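Grunville Kitchen Bench: Planning the Second Station
Gallery, posted January 28, 2022

We get to buy a second bench! The Grunville project has money for one more kitchen manipulation station this year, and before anybody signs a purchase order we wanted to put a few pictures of the work up next to the shopping notes, so that the Usidville group (who are budgeting for their own station and keep asking us what things cost to live with) can see what a day at the table looks like.

The short version is that the arm and hand eat nearly all of the money and the small stuff eats nearly all of the time. Our equipment line for everything that isn't the arm, the hand or the computer is $3000, and back in December we were sure that was far too generous. Then we wrote the list out properly. It came to 51 lines, and plenty of them are things you would find in any kitchen store: bowls, measuring jugs, clear containers, a scale, an induction cooktop, a saucepan. None of it is exciting to order and all of it has to be on the table before the first run. I love this list, by the way. It's the most cheerful spreadsheet I have ever kept.

Jars, bowls and a busy back row
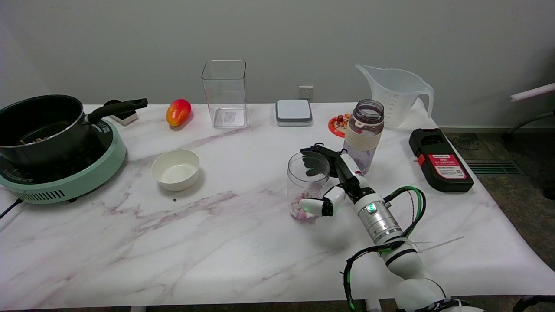
Clear containers get two lines of their own on the sheet, one for the ones we use and one for spares. We went back and forth on buying a single matched set, which would be cheaper per piece and much easier to store, and in the end we're mixing sizes and shapes again. A hand that only ever meets one jar gets very good at one jar! The spares budget is $508 for the year, covering containers, dishes and fingertip covers together, and any of it left over in December goes toward a second scale.

The table itself was the fun argument. Drestidberg quoted us for a proper lab bench with a steel frame and T-slots along the back, and it's a lovely thing, but it would have swallowed the whole small-equipment line before we bought a spoon. We're going with an ordinary table for the new station, marble pattern like the first one, and putting the difference into cable management. Please, if you are planning a station, give cables their own line. We had them under "misc" the first time and had to go back and ask for more.

Marshmallows and other consumables
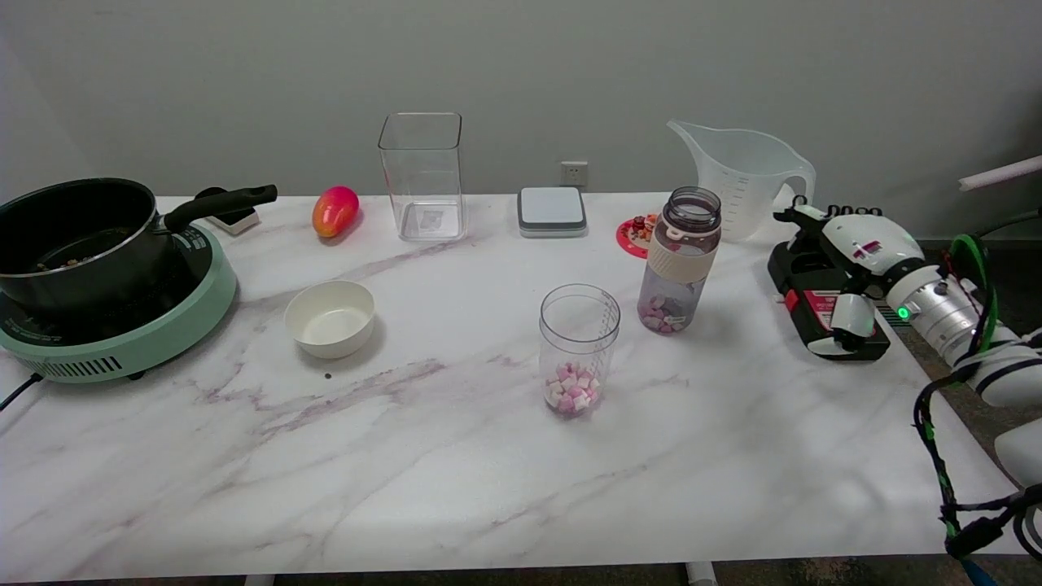

Pink and white cubes, likely mini marshmallows, in the measuring cup and in the bottle beside it, with the arm over on the right.

Food is the line people forget. It's small, but it never stops, and it needs a different approval from hardware at our site, so start that form early. We have it down as a monthly amount with fruit listed separately.

Still open before we order:

Mounting plate for the new arm. Seo makes one that should fit our table, lead time 33 days, and we'd like to see a drawing first.
A second cooktop, same model or a different one. I'm for different.
Wall power. The new corner has fewer outlets than we'd like, and a power strip under the table needs a sign-off.
Storage bins with lids, size to be decided once the jugs arrive.

More pictures when the new table is in.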